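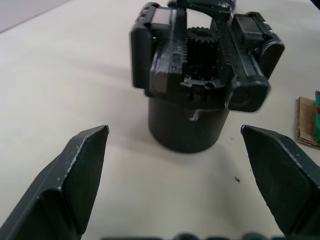 Meinrad Koller has kept the parish archive at Flodness for two years, and he begins our interview by correcting its date. The oldest register was opened in 1693, he says, and the printed guide has it wrong.

Mr Koller came to the post from the records office in Custport. "The work there was mostly requests from families," he recalls. "In Flodness I spend far more time with the paper itself."

The collection comprises 30 bound volumes of baptisms, marriages and burials. Two of them – both from the old chapel at Marchal – are too fragile to be opened and are withheld from readers. Asked whether they will be repaired, he is cautious. "A poor repair does more harm than a torn page. I would prefer to wait."

The reading room opens to the public again in April. Visitors are asked to write beforehand, stating the surname and parish they wish to consult.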